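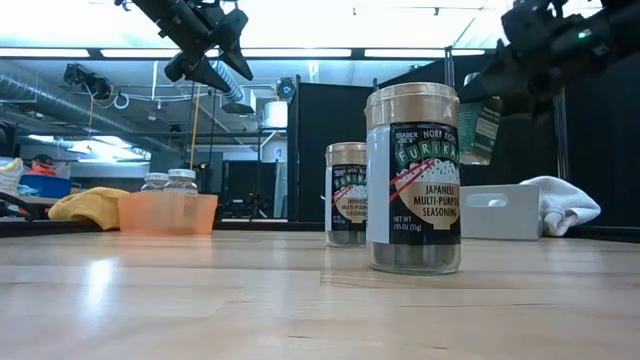

작업대 위의 양념병과 두 대의 검은색 로봇 팔. 오른쪽 그리퍼 쪽에 반투명한 녹색 포장이 보인다. (사진 제공: 드라쿰)

**드라쿰, 탁상형 양팔 로봇 키트 '조네오' 출시… 소량 다품종 포장 작업 겨냥**

2021-06-16 — 작업대용 로봇을 개발하는 드라쿰(Drakum)이 양팔 로봇 키트 '조네오(Joneo)'의 국내 주문 접수를 시작한다고 밝혔다. 조네오는 식품 소분, 선물 세트 구성, 시료 정리처럼 하루에도 품목이 여러 번 바뀌는 작업을 대상으로 한 제품이다. 기존 작업대를 교체하지 않고 설치할 수 있도록 로봇 팔과 그리퍼, 제어기, 작업 교시 소프트웨어를 한 묶음으로 공급한다.

드라쿰이 이번 제품에서 중점을 둔 부분은 형태와 재질이 서로 다른 물건을 같은 자리에서 다루는 일이다. 유리병은 단단하지만 표면이 미끄럽고, 얇은 포장은 잡는 위치에 따라 모양이 변한다. 수건이나 천은 놓일 때마다 형태가 달라진다. 회사는 개발 과정에서 시중에 판매되는 식료품과 생활용품을 작업대에 함께 올려 놓고 시험해 왔다. 위 사진에서도 트레이더 조스의 노리 코미 후리카케 병 뒤편으로 흰 뚜껑의 작은 유리병, 플라스틱 용기, 구겨진 천과 수건을 볼 수 있다.

**제품 구성**

기본 키트의 구성은 다음과 같다.

- 로봇 팔 2대와 두 손가락 그리퍼 2개
- 작업대 고정용 브래킷과 케이블 일체
- 제어기 1대, 비상정지 스위치 1개
- 작업 교시 소프트웨어 '세만(Semaan)' 사용권
- 교체용 손가락 패드와 설치 공구

로봇 팔은 작업대 상판이나 별도 프레임에 고정할 수 있다. 두 팔의 간격은 최소 80cm이며, 설치할 때 작업대 크기에 맞춰 조정한다. 그리퍼의 손가락은 공구로 분리되며, 마모된 패드는 사용자가 직접 교체할 수 있다.

한 번에 저장할 수 있는 작업 순서는 최대 332개다. 저장한 순서는 품목명이나 용기 종류로 검색할 수 있고, 다른 작업대에 설치된 조네오로 옮겨 쓸 수도 있다. 다만 작업대 높이나 팔 간격이 다르면 위치 보정을 다시 해야 한다.

**작업 교시 방식**

세만은 작업자가 로봇 팔을 손으로 움직여 동작을 기록하는 방식을 기본으로 한다. 기록한 동작은 화면에서 구간별로 나뉘며, 잡는 힘과 이동 속도, 대기 시간을 구간마다 따로 지정할 수 있다. 프로그래밍 언어를 이용한 제어도 지원하지만 별도 옵션으로 제공된다.

두 팔을 동시에 쓰는 작업에서는 한쪽 팔을 기준으로 정하고 다른 팔의 동작을 그에 맞춘다. 예를 들어 한쪽이 용기를 잡고 있는 동안 다른 쪽이 봉지를 옮기도록 순서를 짤 수 있다. 두 팔의 경로가 겹치는 구간은 저장 전에 화면에 표시된다.

니자르 카사와네(Nizar Khasawneh) 드라쿰 제품총괄은 "소규모 작업장에서는 같은 물건만 종일 포장하는 경우가 드물다"며 "오전에는 병, 오후에는 봉지를 다루는 곳에서 담당자가 직접 순서를 바꿀 수 있어야 한다고 봤다"고 말했다. 이어 "초기 버전은 설정 메뉴가 너무 많다는 지적을 받았다. 출시판에서는 자주 쓰는 항목만 첫 화면에 남겼고, 나머지는 관리자 메뉴로 옮겼다"고 설명했다.

**시범 운영**

드라쿰은 출시에 앞서 식료품 소분 업체 코트사이드(Cotside)의 작업장에서 61일 동안 조네오를 시범 운영했다. 대상 작업은 병 제품과 낱개 포장품을 상자에 담는 공정이었다. 이 기간에 접수된 의견 가운데 케이블 고정 위치와 그리퍼 열림 폭 표시 방식, 작업 중단 후 재시작 절차가 출시판에 반영됐다.

코트사이드 측은 품목을 바꿀 때 걸리는 준비 시간을 주요 평가 항목으로 삼았으며, 투명 용기를 다루는 작업은 조명 조건에 따라 추가 조정이 필요했다고 전했다. 드라쿰은 관련 설정 방법을 사용 설명서에 별도 항목으로 수록했다.

**사용 조건**

조네오는 실내용 제품이며 물 세척이 필요한 공정에는 사용할 수 없다. 포장되지 않은 식품과 그리퍼가 직접 닿는 작업도 권장 용도에 포함되지 않는다. 사용자는 설치 장소의 위험성 평가를 거쳐야 하며, 작업 구역의 안전 설비는 키트에 포함되지 않는다.

**주문 및 지원**

주문은 드라쿰 영업팀과 국내 협력사를 통해 접수한다. 출고는 주문 확정 후 9주 이내에 이루어진다. 가격은 팔 고정 방식과 소프트웨어 옵션에 따라 달라지며, 작업대 도면과 취급 품목 목록을 보내면 견적서를 받을 수 있다.

구매 고객에게는 현장 설치와 기본 교육이 제공된다. 교육은 전원 투입과 비상정지, 동작 기록, 패드 교체 순으로 진행한다. 추가 교육과 정기 점검은 유상이다. 도입을 검토하는 업체는 6월 중 드라쿰 시연실에서 자사 품목으로 시험을 신청할 수 있다. 냉동품과 날카로운 물건은 시연 대상에서 제외된다.

**드라쿰 소개**

드라쿰은 소형 작업대용 로봇 팔과 그리퍼, 교시 소프트웨어를 개발하고 판매하는 회사다. 주요 고객은 소분·포장 업체와 연구실이다.

**보도 관련 문의**
드라쿰 홍보 담당
제품 사진과 사양서는 요청 시 제공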